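Workshop notebook, Hondley
March 31, 2022

Second install day for the listening room piece. Writing this up before I go home, as Amado Tiongson is in from eight tomorrow and needs to know where things stand.

Speaker positions are fixed. All six are hung, safety wires on, cable runs taped along the back wall and up over the door. Position four had to move towards the corner to clear the sprinkler pipe. It means the interpreter's voice in the second section comes from a little further back than the artist's drawing shows. I rang Damasceno's studio to check and they are fine with it, as long as the level is brought up to match. Done by ear for now. Needs doing again with the meter when the carpet is down, since the bare floor is giving us a lot of slap between the long walls.

Playback: the Flikow unit is running the full loop without dropping sync. I left it going over lunch and it was still locked when I came back. The trouble yesterday was the clock setting after all. It had gone back to internal when the power was cycled, so if anyone trips the breaker, check that first. Menu, Clock, External, then hold the dial until the light stops blinking. The manual says to press once. Pressing once does nothing.

Loop length is 815 seconds including the silence at the end. The wall text draft says fifteen minutes, which is wrong. I have sent a note to the office about it.

Headphone channels. There are four languages on the bench and the visitor picks one with a rotary switch. Channel two (Portuguese) has a hum when the switch sits between stops. I opened the box and re-soldered the ground, and the hum is lower but still there with the volume full up. My guess is the cheap switch. Satville have the better type in stock and I have ordered two, one to fit and one for the drawer. Until it arrives, the volume on channel two is capped inside the box with a bit of tape on the trimmer. Please don't take the tape off.

The German channel was coming in late against the others. Measured it against the floor track: 103 milliseconds. That is the converter on that line, a different model from the other three. I have delayed the rest to match, so all four now start together. The artist does want a lag between the speaker and the interpreters, but that lag is already in the recordings and we shouldn't be adding to it.
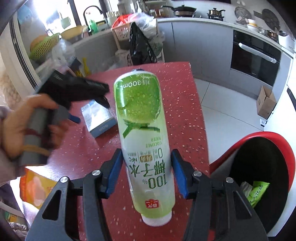 Coconut water, 300ml, cap end down.

Light signals. The yellow lamp on the lectern flashes when the recorded speaker is going too fast for the interpreters, and the red one means stop. Both are triggered from the same track as the sound. Yellow works. Red comes on but does not go off cleanly, it fades over a second or so, and in the dark that looks soft where it ought to be sudden. Tried another lamp, same result. I think the dimmer has a minimum fade stored in it. If it can't be cleared, swap in a plain relay. There are spares in the grey cabinet, second shelf, behind the gaffer tape.

Room: blackout is good apart from the gap under the double doors. A draught strip will sort it. The bench is 900 mm from the front wall as drawn, but a wheelchair can't turn comfortably at the far end with the lectern where it is now. Moved the lectern towards the wall, tried it with the chair from the front desk and it was better. The artist's assistant should see this before we screw anything to the floor. I have marked the old and the new position in chalk.

Also looked at the test recording from October, which I had been using as a reference for the balance. It was made in the small studio with the ceiling tiles in, so it isn't much of a guide to this room. Stopped using it after the tea break and got on faster.

Files: the master session is on the shop computer under the show name, with today's version marked "hung". Yesterday's is still there in case. The drive in the Flikow has the same audio but the older trigger track, so it needs copying over again once the red lamp is fixed. No point doing it twice.

For tomorrow, Amado:
Carpet fitters at nine, keep them off the cable run by the door.
Dimmer settings for the red lamp.
Draught strip.
Meter readings at all speaker positions, carpet down, doors shut.
Ring Satville in the afternoon if the switches haven't come.

I am on the other job until two and will come straight over after that. Keys are with the front desk.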